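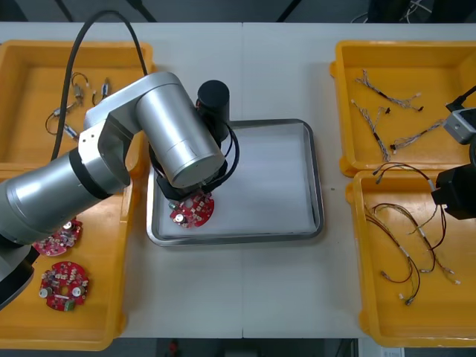

A round circuit board held over the center tray at Mitgate's open day, with wire harnesses in the trays on the right.

Nhung Lưu had been on her feet since eight when we sat down on two stools at the back of the Mitgate workshop. She runs the sorting and kitting cell, which the staff call Reddy, and the open day in August was the first time she had shown it to people from outside.

"Most visitors watch the arms," she said. "I watch the wires. A board is stiff and it stays the shape it is. A harness is different every time you put it down."

The parts are sorted by kind into yellow trays, with a lined metal tray between them. Lưu said the paper was her idea, after small parts kept sliding on bare metal.

The cell has made 3000 practice picks since spring. She keeps the failures in a notebook and was up to 1106 when we spoke. "That's a lot, and I tell people so. In the first month we got 20 right out of every 70 with the thin wires."

Her colleague Lộc Kim wrote the control software after several years at Pludport, where he worked on packing lines. He was asked more than once whether the arms would replace the kitting staff.

"I say come and try to get it to separate two tangled bundles," Kim said. "We still do that by hand before the trays go on the table."

The next job is a second table for a customer, Drullidico, which wants larger boards handled. Lưu expects to start on it once the new grippers are in.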